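# How to write a short robot story that an editor will finish

August 2019

I have been reading submissions for the Plusthorpe flash pile again. 328 stories came in during the last round, and an alarming share of them ended with the words "and then he saw the wires in his own wrist". I have nothing against wires. I would just like to meet them before the final line for once.

So, a tutorial. You'll need a robot, a word limit and an evening with the phone in another room. The limit at Plusthorpe is 940 words, an odd figure with a long and boring history, and I'll assume you're writing to that.

## 1. Give the robot a job

Do this before you give it a name, and long before you give it feelings. "Robot" on its own tells me as much as "person" does. A robot that checks coach tickets at Alvarado bus station has hours, regulars, a draughty spot by the doors and opinions on folding bicycles. You've got half a story already and you haven't invented a single law of robotics.

Pick a dull job. Assassins and starship pilots are taken, by everyone, all the time. I once plotted an entire story on a train by writing "it stamps things" at the top of the page and refusing to be more interesting than that.

## 2. Decide what it can't do

Write down one limit and stick to it. The ticket robot can't leave the station. Or it can't read handwriting. Or it has to answer every question it's asked, including rhetorical ones, which gives you most of your dialogue for nothing.

Stories go soggy when the robot can do anything the plot wants by page two. If yours hacks a satellite, go back and take the satellite away.

## 3. Invent the manufacturer, briefly

One company, one line. Mine is called Breltetti and it makes everything from ticket robots to the software that sends them letters about their warranty. I've used it in 22 stories and never once described the head office.

Resist the urge to explain how the company rose to power after the Second Data War. If a reader needs to know who built the thing, stick a name on the casing and carry on.

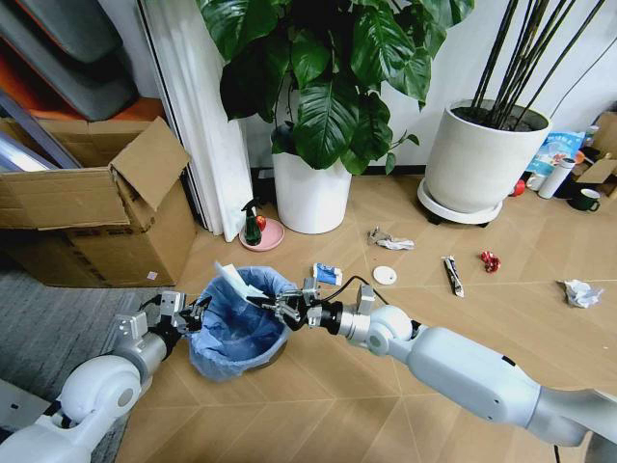

One reader of my last tutorial commented that this is all very well, but her robots are supposed to take over the world, and she can't do that with a ticket inspector and a drawing of a bus. Fair point, and she went on to say that every uprising she writes is over by paragraph four, leaving her with 600 words of smoking rubble and no one to talk to.

I'd say that is a problem of scale. Let the uprising happen at Alvarado bus station and only there. At ten past six the ticket robot declines a valid return. Someone argues. It declines that person's umbrella as well. You can get a whole revolution out of this, and you still have a cast at the end of it.

## 4. Fix the voice

Robots in submissions speak in one of two ways. Either they say "AFFIRMATIVE" in capitals, or they sound like a disappointed philosophy lecturer. Try a third option and let the job do the talking. A machine that has spent its working life saying "Please have your ticket ready" will probably threaten people in much the same tone.

A quick exercise: write these three lines as your robot would say them.

- It is being replaced on Friday.
- It has won an argument.
- It would like someone to stay a little longer.

If all three sound the same, go back to step 1 and look at the job again.

## 5. Put the twist in the middle

Whatever you were saving for the last line, move it to the halfway mark. The narrator was a robot all along? Lovely, tell me at word 470 and spend the other half on what happens next. You will hate doing this. Do it to a copy, if that helps — I keep a folder called "ruined", and most of what I've sold came out of it.

## 6. Cut it

Your draft will be too long. Work in this order:

1. The opening paragraph, where it wakes up and its systems come online.
2. Any date after 2100.
3. Any sentence containing "mere humans".
4. All but one of the jokes about toasters.

Then read what's left out loud. I do my drafting in Bundeo, which has a read-aloud voice so flat that it makes an excellent test for robot dialogue. If a line gets a laugh from Bundeo, it's staying in.

## 7. Leave it alone, then send it

Eight days in a drawer is about my limit for patience. Change the things that make you wince, check the word count includes the title (at Plusthorpe it does, and yes, we look), and send it off as a plain document with no cover art.

Don't explain the story in your email. "Please find attached" is fine. And please don't write the email in the voice of the robot. I've had several of those, and I replied to one of them in the voice of a fridge, and things got rather heated on both sides.

The next reading window is on the submissions page, along with the rule about poems.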